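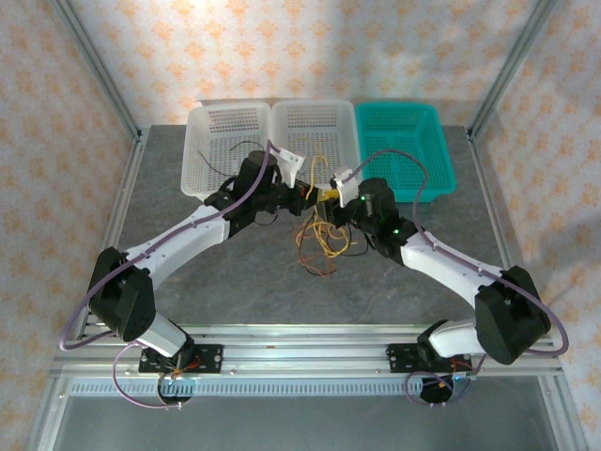
The drawer in Tahira Kakakhel's kitchen sticks. To open it she has to slide a hand in flat and push down on a coil of something before the front will clear the counter. Inside are phone chargers, a printer lead, two sets of earphones and a long gray cord that belonged to a scanner she gave away when her son was in grade school. He is now 29.

"I know what most of them are," she says. "I just don't know if I need them."

Kakakhel lives in Pendville, where the county has been trying since April to get drawers like hers emptied. Residents can bring cords, plugs and chargers to a blue bin inside the library entrance, next to the book return. There is no charge and no form. In the first weeks the bin took in 3000 pounds of cable, and the library had to ask for a second pickup.

The cords go to Durrani, a scrap yard on the east side of town that handled mostly car parts until a few years ago. Jawad Rajput runs the sorting line there. A household cord, he says, is a poor thing to make a living from. The copper inside is good, but there isn't much of it, and it is wrapped in plastic that has to come off first. Thick cord from a dryer or a stove is worth stripping. A thin charging cable is mostly plastic. Those get chopped whole, and the metal is shaken out afterward.

His workers pull out anything with a battery attached, because a crushed battery can start a fire in the pile. They also pull out strings of holiday lights, which come in all year and jam the chopper.

People hold on to cords for reasons that make sense one at a time. A cord is small. It may have cost more than it should have. Plugs change shape every few years, and anyone who has thrown out the wrong one and had to buy it again remembers doing it. Kakakhel kept a camera lead for 3 years after the camera broke, then tossed it the week before her sister gave her the same model.
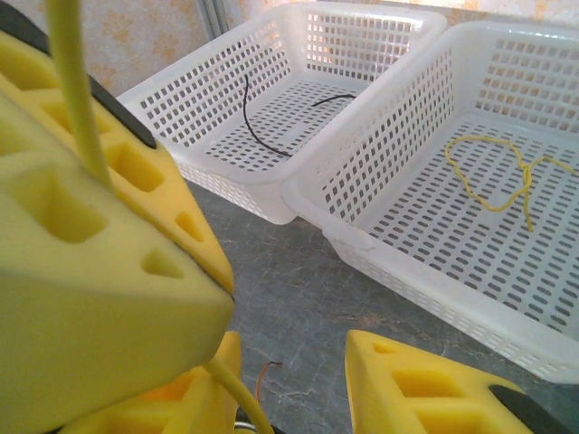
Yellow foam with pockets cut into it, and a pale yellow-green cable.

Labels help. Rajput uses masking tape and a marker at home and writes the name of the device on the tape the day it comes out of the box. Anything without tape goes in a shoebox, and when the shoebox is full he takes it to work. He says his wife does not fully trust this system.

It also helps to store cords where they are used. The printer lead can live behind the printer. Travel chargers can stay in the suitcase. A coil the width of a hand, held with a twist tie, takes less room than a loose one and is easier on the wire than winding it tight around the plug.

Some cords should go even if the device still works. A cracked jacket, bare wire near the plug or a plug that gets hot in the wall are all good grounds. Tape over a crack is not a repair.

Kakakhel took a grocery bag to the library last week. She kept the printer lead and one set of earphones, and she kept the gray cord too. The drawer opens better now, though she still has to lift it a little on the left side, where the runner is bent.

RELATED STORIES
What the Pendville Library Does With Old Books
100 Years of the Lolevar Street Market
Fixing a Drawer That Sticks
A Weekend in Teraria Without a Car
Where Your Old Paint Can Go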